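The Feten Account

Nuria Vidal got to the Trelen building at seven and let herself in with the code. The heating was off. She put her coat over the back of the sofa, turned on the machine, and went to make coffee while it ran through its checks.

She had been a laundry worker for eleven years before she was paid to watch laundry. At the Flerkemari plant she had fed sheets into an ironer, 600 on a slow shift and 1000 before a holiday. The building had a stone over the door that said 1889, and the ironer did not feel much younger. When Trelen advertised for people who knew cloth, she sent in a page and a half and they called her the same afternoon.

The job was simple to explain. The customer, Feten, rented out furnished apartments and wanted a machine that could empty a laundry basket, sort it and fold it. They would sign in June if it managed 80 garments in a working day with no one touching anything. Her part was to load the basket, write down what happened, and say what a person would have done.

She came back with the coffee and started the first run.
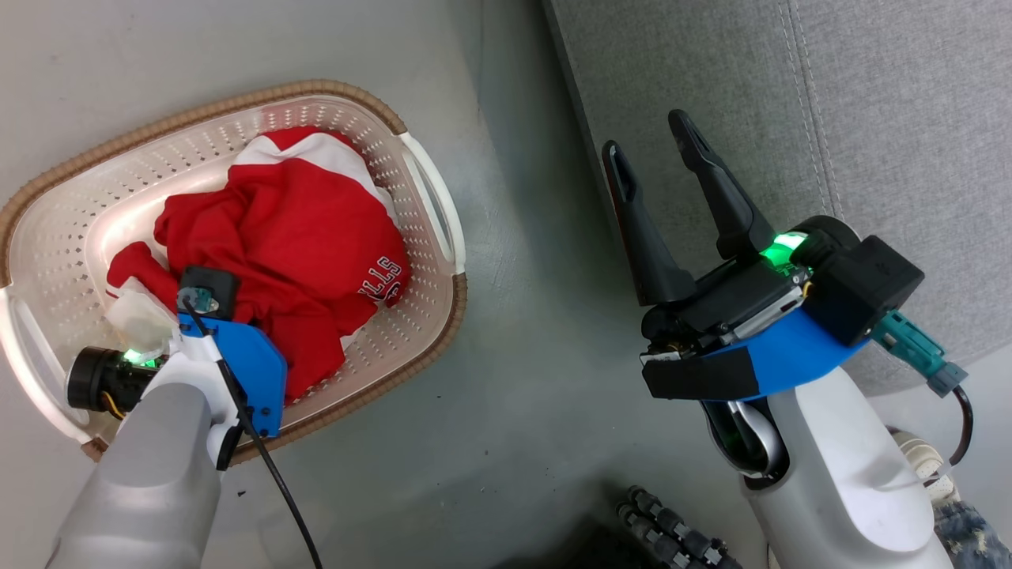 It wouldn't make June, Ofori told her over the speakerphone, and he didn't see why everyone kept pretending it would. A towel was fine. A towel had four corners and stayed a towel. A sweatshirt had a different shape every time you dropped it, and the program had to find the sleeves before it could do anything useful.

"I don't find the sleeves," Nuria said. "I find the collar and shake it."

There was a silence on the line.

"It can't shake," Ofori said. "We limited the arm speed."

"Then raise the limit."

"That's a safety review. That's three weeks."

She wrote "shake" on her pad and underlined it. At the plant they had shaken everything. New people got sore shoulders from it and the older ones told them to use their knees.

"How long would you take?" he asked. "One basket."

"Two minutes, if I'm talking to somebody."

He asked her to say that in the report, in those words, and to put the shaking first. Then he had another call. She finished the coffee, turned to a clean page, wrote the time at the top, and set up the second run.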